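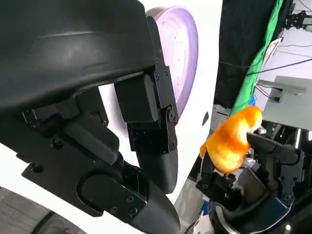
Prurnstead bun

The Prurnstead bun is a small glazed wheat bread associated with the market town of Carkirton and the neighboring parish of Prurnstead. It is made from an enriched dough, shaped by hand into a rounded or slightly uneven oval, and finished with a colored glaze. It is eaten at room temperature, most often in the morning or with afternoon tea.

Origins

The earliest known recipe is found in a household book kept at the Pisska mill, where the miller's family baked for farm workers during spring planting. The recipe calls for flour, milk, butter, one egg, and "a spoon of the orange syrup." It gives no baking time. Later copies replace the syrup with a cooked glaze of sugar and carrot juice, which was cheaper and kept its color longer.

Commercial baking began when the Bakalis bakery opened on the north side of Carkirton market square. The bakery sold the buns by weight until its owner, Armindo Seixas, introduced a standard piece of 80 grams. Other bakers in the town adopted the same weight.

Preparation

The dough is mixed soft and left to rise twice. The second rise is short, and the pieces are placed well apart on the tray so that the sides form a crust. After baking, the buns are cooled for 50 minutes before the glaze is applied. Two coats are usual in Carkirton. In Prurnstead a single, thicker coat is preferred, and the middle of the bun is sometimes left pale.
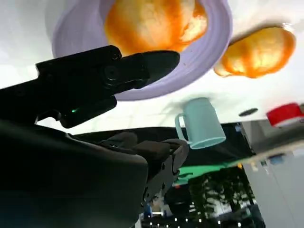

Vol. 3, p. 700

Serving

The bun is traditionally served whole on a plain plate, without butter. In some households it is split and filled with soft cheese or plum jam. Older guides to the district advise against warming a glazed bun, as the coating softens and sticks to the hand. Unglazed buns, known locally as "blanks," are sold for toasting and for use in bread pudding.

Festival use

A bun fair is held in Prurnstead each March. Bakers from both places take part, and up to 700 buns are given to schoolchildren after the opening procession. The fair was suspended for several years when the parish hall was being rebuilt, and it resumed in the hall yard.

Related breads

The Pisska roll uses the same dough but is coiled and dusted with sugar. The Carkirton loaf is a larger form, baked in a tin and sliced.

See also: Enriched dough; Glaze (baking); Carkirton market

Entry last revised June 25, 2024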